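Community > Get Involved > Calls for Participants

Search this site Enter keyword Go

Living room people wanted! Join the Wokstead Sofa Study

Posted 03/11/2019

Do you rearrange your cushions every evening? Does one end of your sofa get all the use while the other end collects mail? We would love to meet you. Wokstead is looking for 35 households in and near Hatport to take part in a study of how people set up, use and tidy the place where they sit down at night.

We are a small home research group, and this is our second round. The first one was all kitchens, and we had such a good time in them (and drank so much coffee) that moving on to living rooms was an easy choice. This time we want to know about pillows, throws, fans, lamps, side tables and all the things that drift toward a sofa and stay there.

What you would do

You would have two home visits, two weeks apart. On the first, we sit down with you and talk about the room: who sits where, what gets moved when company comes, what you bought and what you were given. Then you tidy the seating area the way you normally would, at your own speed, and chat with us while you do it if you feel like it. Between visits you keep a short diary, just a few lines a day - a notebook is provided. The second visit is shorter, and mostly we go through the diary together.

Please don't buy anything new or clean up before we come! Lumpy cushions are fine. So are pet hair, blankets in a heap and furniture that doesn't match.

Who can take part

Anyone 18 or over with a sofa, loveseat or futon that gets used most days. Renters, owners, roommates and big families are all welcome. We would especially like to hear from people in small apartments, where the sofa may also be the guest bed, the desk and the dining room. Kids can join in if a parent or guardian is home and has signed the form.

What you get

Each household receives $140, paid at the end of the second visit. You also get a copy of the finished booklet, which we plan to have ready in May.

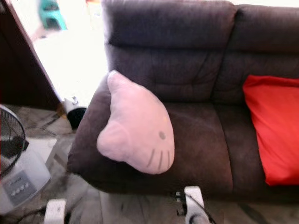
A plush cat-head cushion and a red pillow on a brown sofa, with a fan alongside.

How to sign up

Send a note to Fuseini Ansah at the Wokstead office with your name, your neighborhood, the best time to call and a sentence or two about your sofa. Old, new, saggy, inherited - tell us whatever comes to mind. Fuseini will call you back to talk through the visits and answer questions. You can drop out at any point, and your name will not appear in the booklet.

Evening visits are available and tend to fill up first, so mention it in your note if you need one.

Contact Wokstead | © 2019 Wokstead | Back to top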